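Robots > Grippers and Hands > Opinion

Test it on a towel

Sat 10 May
By the Hekdale bench

I've read a lot of gripper reviews lately, because I was shopping for one, and they mostly go the same way. Somebody bolts the thing to an arm, picks up a foam block, picks up a tennis ball, picks up an egg (there is always an egg) and then puts a chart at the bottom with grip force and stroke and weight. Then you buy it, and the first time you ask it to do something a person would want done, it makes a fool of itself and you along with it.

So my opinion, which I've been boring people with since January, is that a gripper review should start with a dish towel. On a stove. A stove with stuff on it.

I know how that sounds. I've had it with foam blocks, though, and I'd like to explain why.

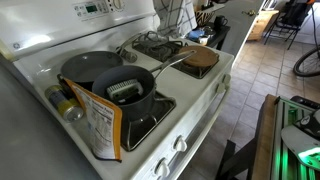

Reading time: 8 minutes

I had two grippers to choose between. The Conar is the black one with the linkage fingers, all flat plates and pivots, and when you close it the plates swing in like a pair of tired elbows. The Urness is a plain parallel jaw. Two flat pads, one motor, in and out. On paper the Urness wins nearly everything. It closes straight, it opens wide, you can tell from one number exactly where both pads are, and you can explain it to your mother. I wanted to like it. I'd more or less picked it before either box was open.

On blocks it was lovely, too. I ran 50 block picks with each one, more out of duty than curiosity, and if I'd stopped there I'd have written the same review everybody else writes and sent the Conar back.

Then I put down a towel.

A towel has no sides. You don't really grab it so much as talk a bit of it into coming up between the fingers. With the flat pads I had to come down almost onto the metal to get any cloth at all, and on a stovetop "almost onto the metal" means "into the grate" about as often as you'd fear. The linkage fingers come down, touch, and as they close the tips sweep inward and drag the cloth up into a little ridge, and then they've got it. You can be sloppy on the height. I am always sloppy on the height! I'd guess most people are, once they get off the flat table where everything was measured on day one and never moved.

Now, the Conar is not a great piece of engineering, and I want that on the record before the fan mail comes. There's play in the joints. Every pivot is one more bolt to check, and they do creep loose. The position reading is close to useless for working out how thick a thing you're holding, because the tips move on a curve and the number you get back is for the motor. If you need to set a part into a fixture, get the Urness and be happy.

But I don't set parts into fixtures. I drive an arm around a kitchen range with pans on it and try to get cloth from one place to another, and for that I'll take the ugly one.

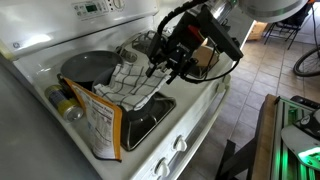 One reader wrote to me after the January post to say that I was testing the operator and calling it a gripper test, and that anybody with enough practice could make flat pads work on cloth. The same letter said I should have used a script, fixed poses, no human hand in it anywhere, or kept my opinions to myself.

I chewed on that one for a while. The first half is fair. I got better as I went, and whichever gripper I used second on a given day looked better than it deserved, so I started swapping which one went first. I should have done it from the start.

The second half I don't buy. A scripted pose on a towel tells you how the gripper does on that towel in that exact heap, and you will never see that heap again as long as you live. Cloth doesn't go back to where it was. If you want to know whether a gripper forgives you, somebody has to be in a position to need forgiving, and I volunteer.

For what it's worth, here are my numbers for the Conar. I logged 289 tries at picking up a towel from somewhere on or next to the stove and putting it down somewhere else. In 197 of them the towel went where I meant it to go. In 36 the fingers caught hold of something other than cloth, nearly always a burner grate, and the rest were drops, or misses, or me giving up and going to get coffee. I don't have a matching number for the Urness because I quit keeping the tally when I got tired of bumping it into cast iron, and you can hold that against me if you like. It's an opinion piece.

What I'd really like reviewers to talk about is everything around the gripper, because that's where my weekends went. Start with the cable. A gripper has a cable, the wrist camera has a cable, and both have to go somewhere when the wrist turns. On a bare table you don't care. Over a stove the loop swings below where you think it is and hooks a pan handle, and now you're moving a pan. I tied it up short and it tugged at the connector. I let it out long and it came around into the camera view. There's a length in between that works for most poses and I found it by being annoyed for a long time. Not one review I read mentioned which side the cable comes out of. It comes out of the side you don't want. (Both of them.)

Then the cameras, and here I changed my mind completely. I began with a view from off to the side, looking down at the whole stove, and I loved it. You see the arm, you see the pots, you feel like a crane operator. I thought the wrist camera was a toy.
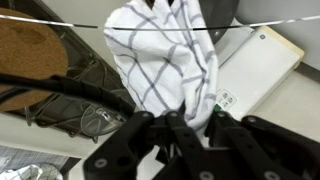
The trouble with the outside view is that it's great right up to the last couple of inches. Then the gripper is between you and the cloth, and you're guessing. With the linkage fingers it's worse, since there's so much hardware down there, and I'd close on what looked like a perfect fold and come up with nothing. Switch to the wrist and you can see the tips and whether there's cloth between them. You can see it pinch. You can also see it slide out, a bit at a time, which used to surprise me every single time from the outside.

What the wrist view won't give you is any idea where you are. You turn the joint a little and the whole kitchen swings around, up is sideways, and I've driven very confidently toward the wrong end of the counter more than once. So I use both now – outside view to get over there, wrist view to close, outside again to carry. If I could only keep one I'd keep the wrist, and I'd have argued with you about that in January.

This matters for choosing a gripper because the finger shape decides what the wrist camera can see! The flat pads on the Urness block less. You get a nice clean slot with the thing you're grabbing right in it. The Conar fills the bottom of the picture with plates and bolt heads. It's the one place I'd say the Urness is flat-out better for my kind of work, and I went back and forth about it for a good week. In the end a clean view of a failed grab is still a failed grab.

And the controller. I run a Vukčević box, older than either gripper, and it has one habit I've come to depend on, which is that it lets me set how hard "closed" is and then leave the trigger alone. I tried driving with a proportional squeeze, where the fingers close as far as your own finger does, and everyone tells you it feels natural. It does feel natural, for a minute. Then your hand gets tired, you ease off without knowing it, and the towel is on the floor. For cloth I want open and closed and nothing to think about. For a glass I'd want the other thing. The reviews treat this as a matter of taste, and I think it changes the result more than the brand on the gripper does.
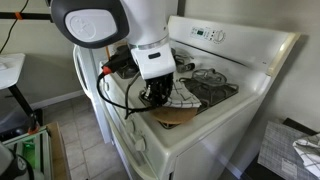 Letting go is the other half of the job and it gets no attention at all. Blocks let go beautifully. You open, the block stays, you leave. Cloth comes with you. A thread gets into a pivot, or the fold is sitting on top of a finger instead of between them, and you lift away feeling pleased with yourself and the towel lifts away too. The Conar is bad at this. All those joints are a place for a loop of terry to live. I learned to open, back up a little, wiggle, and then go up, and the wiggle is now so much a habit that I do it with everything. The flat pads almost never snag. So add that to their side of the page, along with the camera view.

If you're keeping score at home, I've now given the Urness precision, visibility and release, and I'm still telling you to buy the Conar for kitchen work. Picking the thing up counts for more with me than all three, because if you don't have the towel you don't get to find out how well you let go of it.

Would I make everyone test on a range? No, use what you've got. Use a bathroom, use a laundry pile, use the junk drawer (I'd love to read that one). Just leave things where they are before you start. Don't clear the pans off. Half of what I know about these two grippers I learned from whatever was standing next to the towel.

I'm going to try the Urness again with rubber tips on it, now that I've got the cable sorted out, and I may have to eat some of this.

Comments

Guest
The wiggle! We do the same thing at work and the new people think we're kidding. Try cutting the corners off the fingertip pads at an angle, it helps a bit with loops.

urness_on_the_bench
Two thirds success isn't something I'd brag about. I get better than that on washcloths with flat pads, but I come in tilted so one pad goes under first. Did you ever try it with a tilt, or always straight down?

Hekdale bench
Mostly straight down. Tilted put the wrist too close to the back panel of the stove for my liking, but on an open counter I bet you're right.

Guest
Which side does the cable come out on the Conar if you mount it turned around? Asking before I drill.

Guest
Still the wrong side.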